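Trindon Browser Plug-in Retirement Project
Progress Report to the Salcedo Fund, Second Period

Submitted by: Ruairi Cruickshank, Project Lead
Technical review: Čestmír Hudec
Reporting period: March through June

1. Status

The project is on schedule for the main migration and behind schedule on printing. Spending is within the approved budget. No change to the end date is requested in this report. A change to the order of two work items is requested in section 6.

2. Background

Trindon is the records and training portal used by the Gullutthorpe offices. Its older pages depend on a browser plug-in that current browsers no longer load. Until this project began, staff kept one older browser on their machines for those pages and used a current browser for everything else. The grant pays for replacing the plug-in pages with standard web pages and for moving the stored content behind them.

At the start of the grant the inventory listed 3,069 plug-in pages. Many are near copies of one another, produced from the same template with different form numbers. Mr. Hudec's review in the first period grouped them by template, and the work plan follows those groups.

3. Work completed in this period

The search and lookup templates have been converted and are in daily use. The converted pages return the same records as the old ones for every saved query in the test set. One difference was found during review: the old lookup page ignored trailing spaces in a surname field and the new one did not. This was corrected before release.

The sign-in component has been replaced. The old component stored its session in the plug-in's own local storage, where the browser's privacy settings could not reach it. The new one uses an ordinary session cookie that expires when the browser closes. Staff who were used to staying signed in overnight have been told of the change, and the help desk script has been updated.

Version detection has been removed from the front page. Previously the page checked for the plug-in, read its version, and sent the user to a download page if the check failed. On several office machines the check failed even when the plug-in was present, which accounted for a large share of the calls recorded in the first period. Users now go directly to the menu.

A pilot group of 10 staff used the converted pages for their normal work during May. Their comments were collected in writing. The most frequent request was for the Tab key to move through the form fields in the same order as before. The field order has been restored on the intake form and will be checked on each remaining template.

4. Work in progress

Printing. The old pages sent output to the printer through the plug-in, with page breaks set by hand. The new pages rely on the browser's print function, and long case summaries currently break in the middle of a table row. The supplier, Clitutier, delivered a revised print style sheet in June. It corrects the problem in two of the three browsers supported by the offices. In the remaining browser the column headings do not repeat on the second page. Clitutier has acknowledged the defect and is preparing a further revision.

File upload. The plug-in allowed a user to select a folder and upload its contents in one step. The new upload page accepts several files at once but does not yet keep the folder names. Mr. Hudec has recommended that folder names be stored as a text field on each record. This avoids a change to the database structure and can be completed within the present budget.

Media viewer. Training material in Trindon was shown in a plug-in viewer that handled still pictures and short clips. The replacement viewer displays both through the browser's own controls.

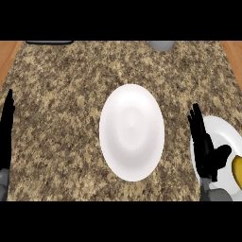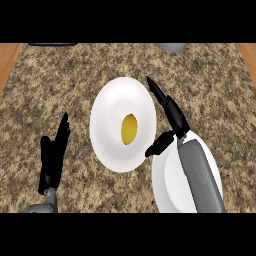

Captions and keyboard controls for the viewer are still to be completed. The captions are held in a separate file for each item, in a format particular to the old plug-in, and a conversion script has been written. It handles accented characters correctly after a fix to the text encoding. Items with more than one caption language have not been tested yet.

5. Risks

The principal risk is the printing defect described above. If the next revision from Clitutier does not resolve it, the project will produce case summaries as PDF files on the server. This has been tried on a small set of records with satisfactory results, but it would add load to the server at month end, when most summaries are run.

A second risk concerns the older browser itself. It remains installed on 40 machines and no longer receives security updates. Access from those machines has been limited to the Trindon server address, and the browser will be removed from each machine once the last template it needs has been released.

A third risk is staff time. Template testing depends on records staff who have other duties, and testing slowed in April during the annual file review. The schedule for the next period leaves that group free during the final week of each month.

6. Request to the Fund

The project asks for approval to move the file upload work ahead of the reporting templates. The upload page is used every day, while the reporting templates are used mainly at the end of the quarter and can continue to run in the older browser until then. The change has no effect on cost. Level 3 support from Clitutier would continue under the existing agreement.

7. Plan for the next period

Release the upload page with folder names retained.
Accept or reject the revised print style sheet and, if it is rejected, begin the PDF work.
Complete captions and keyboard controls in the media viewer.
Begin conversion of the reporting templates.
Remove the older browser from machines that no longer require it.

The updated template inventory and the expense statement are attached separately. Questions about the expense statement should be sent to Mr. Cruickshank, and questions about the test results to Mr. Hudec.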